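Print this page | E-mail this page
Reading time: 4 minutes
Last updated: January

Workshop Tips: Marking Parts and Tools with a Small Fiber Laser

These notes cover direct marking of metal parts with a benchtop galvo laser of 20 to 30 watts. Settings differ between machines. Treat every number on this page as a starting point for a test grid on scrap.

Focus

Set the focus before anything else. Most benchtop units ship with two red pointer dots that meet at the focal plane, and most of those pointers drift. Check them once a month. Run a single line at high power and raise the head in half-millimeter steps until the sound sharpens and the spark is brightest. Measure from the bottom of the lens housing to the part and write the figure on a strip of tape on the column. Cut a gauge block to that length.

When parts of mixed height go in one batch, refocus for each height. A 1 mm error is visible on stainless steel as a gray, uneven mark.

Test grids

Engrave a grid with speed on one axis and frequency on the other, holding power fixed. Mark the axis values into the scrap itself. Keep one grid per alloy. The Allard shop sheets group grids by alloy and surface finish, a sensible system, as brushed and polished stainless respond differently under the same settings.

For dark marks on stainless, slow the beam and defocus slightly. For aluminum, use higher speed and a second pass at 90 degrees to the first. Crossing the hatch removes the visible line pattern that a single direction leaves on flat faces.

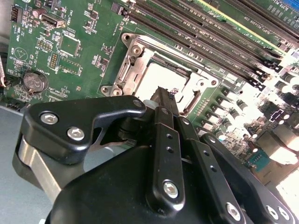
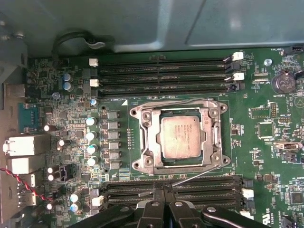
Is a deeper mark more durable than a surface mark?

On parts subject to abrasion, a deeper mark lasts longer. On parts subject to moisture, a shallow annealed mark is often the better choice, as deep engraving in stainless breaks the protective layer and can rust at the bottom of the cut. Passivate after engraving if the part will be washed.

Fixtures

A flat aluminum plate drilled on a regular grid handles most work. Use dowel pins for location and light spring clamps to hold. Avoid magnets under thin sheet: they pull it out of flat, and the focus goes with it.

For repeat jobs, cut a nest from scrap acrylic on a separate cutting machine. A fiber laser at this power will not cut clear acrylic. Engrave the job name and the program name on the nest. The Gurnham pattern, with one square corner and one chamfered corner, prevents loading the nest backward.

Serial numbers

Most marking software can advance a counter after each cycle. Confirm three items before a run:

- The start value, including leading zeros.
- Whether the counter advances on a preview. In some versions it does.
- Where the last value is stored if the software closes.

If a run stops at 1,021 and the program restarts at 1,020, the result is a duplicate that may not be found until assembly. Log the last good number on paper. For variable text from a spreadsheet, format the column as text first, or the zeros will be dropped.

Job time

The estimate in the software usually ignores the delay at the end of each vector. Time one part with a stopwatch. In a job with dense hatch and small lettering, a displayed 44 seconds can run well over a minute. Use the measured figure for scheduling. Reducing the hatch density is the simplest way to save time, and on lettering under 3 mm the difference is hard to see.

Lens and fumes

Clean the lens with optical wipes and reagent-grade alcohol, one pass per wipe. Never use compressed shop air, which carries oil. Place the extractor inlet level with the part and within a hand's width of it. Change the prefilter when the airflow drops.

Do not mark PVC or any unknown plastic. Wear glasses rated for 1064 nm with the enclosure open, and remove rings and watches before reaching under the head.

Storing settings

Save each proven setting under the alloy, the lens and the finish, in that order. The Pramon library format accepts up to 206 entries; split by lens if yours fills up. Export a copy before each software update.

Print this page | E-mail this page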